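How long should a graduation speech be, and is it ok to use two languages?
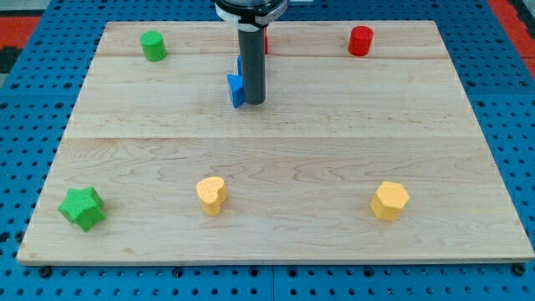
Maple board on the blue pegboard table.

posted in School & Campus Life

So I got picked to give the student speech in June. Family is coming from all over, most of my aunts only really follow Vietnamese. Slot is 8 minutes max they said. My draft is 1300 words and I havent even gotten to the thank yous. Do I cut it? Also want to do a part in Vietnamese but worried people will tune out. Rehearsal is Saturday so kind of in a panic.
– Nga Hà

raptis_fan
Cut it. 1300 is too much once you add pauses and people clapping. I did mine at 900 and still got the wrap it up look from the dean. Read it out loud, standing up, with a timer. Reading in your head dosen't count, you go way too fast.
Two languages is fine, my cousin opened in Greek and the grandparents went nuts. Keep it to a few lines, then say the same thing in English or close to it. Put it at the end if you cry easy.

codness
just be yourself!! you'll do great. someone at my school did a dance and it got 3694 views

oldgymbleachers
Agree with the first reply mostly. I'd put the Vietnamese part near the start though – wakes everybody up, and your aunts know they're included. Tell whoever runs the sound and captions beforehand, ours just typed "speaking foreign language" on the screen, mom still mad about it. Send them the text with the accents in.
Thank yous: parents, one teacher, done. Print it big, double spaced, number the pages. Bring water.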